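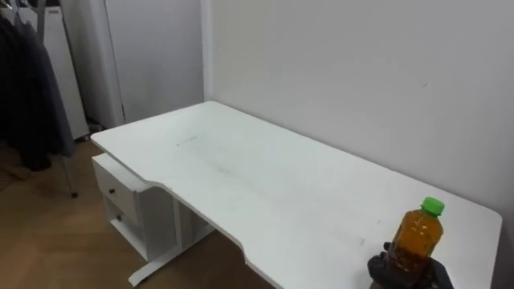
Opinion > Workplace > Furniture and Fittings

September
By Antonina Koval

Office furniture is still specified by purchase price, and the specification usually ends there. Repairability deserves a line of its own in every tender.

A desk is a simple assembly: a top, a support structure and fasteners. The top wears first. If it can be unbolted and replaced, the remaining parts stay in service. If it is glued to the frame, one damaged surface condemns the whole unit.

At Dritau we reviewed a lot of 50 desks bought under a 5-year warranty. The warranty covered structural failure and excluded surface wear, the reason given for most replacement requests. Spare tops were listed for two years and then withdrawn. Drawer runners were available for three.

Buyers should ask for a parts list with prices, a stated supply period and standard fastener sizes. Suppliers will object that this raises the unit cost. It does, by a small amount, and the buyer can then compare that amount with the price of a new desk.

Recent items
Drawer Runners: Load Ratings and Their Limits, by Ivan Nazarenko
What a Surface Warranty Leaves Out, by Amarachi Ajayi
Stosto Revises Its Spare Parts Catalog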